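Egilsson to sell its bench button boxes as a set

SASON, March. Egilsson, the electrical supply house on the east side of Sason, will begin selling its three bench button boxes together as a set this month. Until now the boxes have been sold one at a time, and customers who wanted all of them had to order under separate part numbers.

The set goes by the name Zavosar and is meant for school shops, training rooms and small plants that need a few push buttons on a bench instead of wired into a panel. It costs $179. The same boxes bought singly come to more than that, although the company did not give a figure for the difference and said single prices will change later in the spring.

Each box holds one button. There is a yellow box with a large domed green button, a light gray box with a small red button in a metal ring, and an orange box with a red mushroom button. The bases are shades of gray or darker, depending on the box. The housings are small enough to stand close together on a mat or a bare bench.

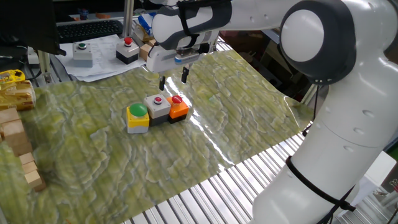 Why the colors differ

Egilsson said the housing colors came out of requests from training customers. In earlier versions all of the boxes were the same gray, and instructors told the company that students mixed them up once the leads were under the bench. With different housings, an instructor can say "the orange one" and everyone in the room reaches for the same box.

The buttons themselves did not change. The green one on the yellow box is the widest and takes up most of the top, so it can be pressed with the palm. The gray box has the smallest button, which sits in its ring at the center of the top. The mushroom button on the orange box is the one most customers wire as a stop, the company said, but the box is sold without any wiring instructions that require it to be used that way.

Buyers should note that the set is not sold as safety equipment. A printed card in the carton says the boxes are for practice and for low-voltage signal work, and that a machine stop has to be chosen and installed to the rules that apply to the machine. The same wording appears in the catalog.

Orders and stock

The first run is 2,000 sets. Of those, 920 are already spoken for, mostly by school districts that place their shop orders before the end of the school year. The rest will be sold from the Sason counter and by mail through Vulow, the distributor that handles the company's other bench goods.

Vulow will take orders from anywhere in the country and expects to ship in roughly 3 weeks. Counter customers in Sason can pick up sets the same day while stock lasts. There is a limit of ten sets per order at the counter and no limit by mail.

Replacement buttons will be stocked separately. The green and red domed caps can be changed from the top with a strap wrench. The small red button has to be removed from inside the box, so its lid must come off first. Egilsson said the lid screws are the same size on all of the housings.

Customers who already own one or two of the older gray boxes can buy the yellow and orange housings without buttons and move their old parts across. That option is open until the old parts are gone, and the company does not plan to make more of them.

Setting them out on a bench

The boxes do not clamp to each other. They can be pushed together in a row or staggered so that each top is easy to reach from the front. Egilsson suggests setting them on a mat, particularly on slatted metal worktables, where a small box can end up with one corner over a gap. Any flat mat will do, and none is included in the price. 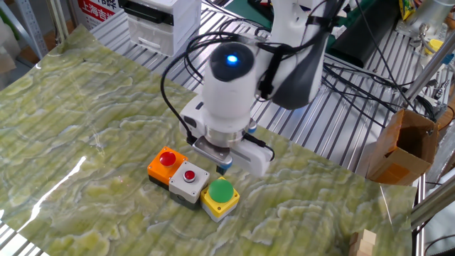 Returns and repairs

Sets bought at the counter can be returned unused within 30 days with the receipt. Mail orders go back to Vulow, and the buyer pays return postage unless a part is faulty. Single boxes from a set cannot be returned on their own.

Repairs are handled at the Sason shop. A box with a sticking button or a cracked lid can be dropped off any weekday before 4 p.m. The shop asks that leads be removed and that the button cap be left on. Boxes bought before the set came out are covered under the terms printed on their original receipts.

The counter opens at 8 a.m. and closes at 5 p.m. Phone orders are taken during the same hours. School districts paying by purchase order should send the paperwork to the office by mail, and the sets will be held for them until it arrives.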